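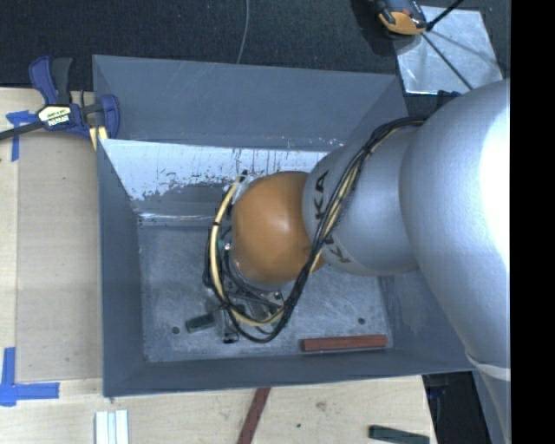 Who Moved the Bus Stop? Walking Times and Late Arrivals at Rumdale
Project report by Joyce Chege and Ruairi Ogilvie
Supervisor: Rekha Kushwaha

Background
In October the 43 bus stopped calling at the campus gate and began calling at the bottom of Munelov Hill. The notice described this as a minor adjustment. We wanted to know how minor, and Ruairi wanted to know whether he could stop apologising to his nine o'clock tutor.

Method
We handed out 200 paper surveys at the new stop and asked 30 students to time their walk to the library doors. Walkers were told to go at their usual pace. Tumelo Steyn jogged, and his time was left out over his objections.

Results
The median walk was 14 minutes. The old one was short enough that people couldn't remember it. Most survey replies said the hill was the main problem, followed by the lack of a shelter and, in one detailed response, the colour of the new bench.

Students who caught the earlier bus were mostly on time. They were also mostly cross.

Limits
All our walks were done in dry weather, so the figures flatter the hill. We didn't ask anyone using a wheelchair or pushing a pram, and we should have - the footpath narrows badly near the bike racks. A second round would start there.

Recommendations
Put the stop back. Failing that, a shelter at the new stop, a wider path, and first lectures starting at quarter past.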